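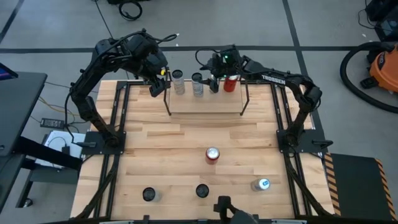
Last edited: Wednesday, May 9, 2018

Oiling a butcher-block top – how many coats before the summer?

mlagman wrote:
I have a butcher-block top going in along the back wall of the kitchen at Jinville, 1650 mm long, and it came unfinished. The fitter said Danish oil, two coats and leave it. The leaflet from Dromau says mineral oil only, once a week for the first month. My sister says both are wrong and I should varnish it. The sink isn't in that run, but the kettle is, and we prepare food on it every day. What have people done and how has it lasted?

felicidad_b wrote:
Mineral oil on mine. It never properly dries, so you have to keep topping it up, but if you cut straight on the wood it's the simplest thing to look after. Wipe it on, leave it overnight, wipe off what hasn't soaked in. I stopped doing it weekly after the first month and now do it when the top looks pale.

Galindo G wrote:
I wouldn't. Mineral oil does very little against water and the area by the kettle will go grey. Hardwax oil, thin coats, sanding lightly between them. Mine was done in October and I haven't touched it.

felicidad_b wrote:
Mine is by the kettle and hasn't gone grey. We do wipe up.

Galindo G wrote:
Then you're tidier than my lot. With teenagers putting cans down on it at all hours I'd still want something that cures.
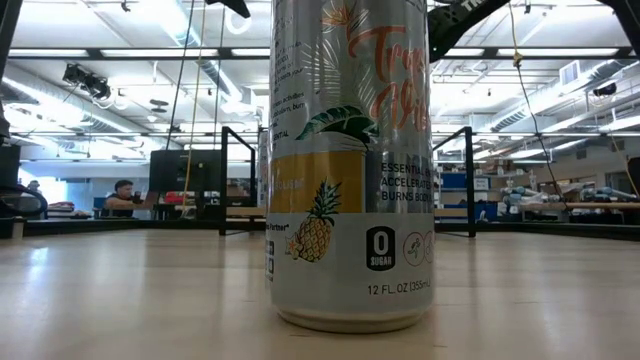

Sanding first

imelda.p wrote:
Splitting this off as it keeps coming up. Whatever you use, the sanding matters more than the tin. Start at 120 grit if there are machine marks, then 180. I would stop there. Go much finer and the oil sits on top and takes for ever to soak in. Follow the strips along their length, even where the grain changes from one to the next. Then hoover it and go over it with a barely damp cloth.

mlagman wrote:
The Vevarholm tin says to finish at 200. Does the difference matter?

imelda.p wrote:
No. Use whatever your shop has nearest to it. I'd do the underside as well, one coat at least. If only the top is sealed the two faces take up damp at different rates and the board can cup.

trini_seb wrote:
Disagree about the underside. I've put in three of these and never oiled underneath, no cupping. Fixing it down with slotted brackets so it can move across its width is what counts. 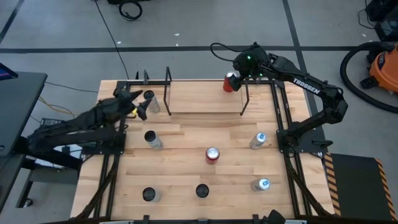
If you screw it tight through round holes it will split along a seam sooner or later, oil or no oil.

imelda.p wrote:
Slotted brackets, yes. But a coat underneath costs you ten minutes and I've seen a bare one go like a banana over a dishwasher.

mlagman wrote:
There is a dishwasher under one end, so I'll do both sides. Going with hardwax. Does the 1000 ml tin cover it or do I need a second?

Galindo G wrote:
One is plenty, you'll have some left for repairs. Put the lid back on tight, mine skinned over. And lay the used rags out flat outdoors to dry, don't leave them in a heap.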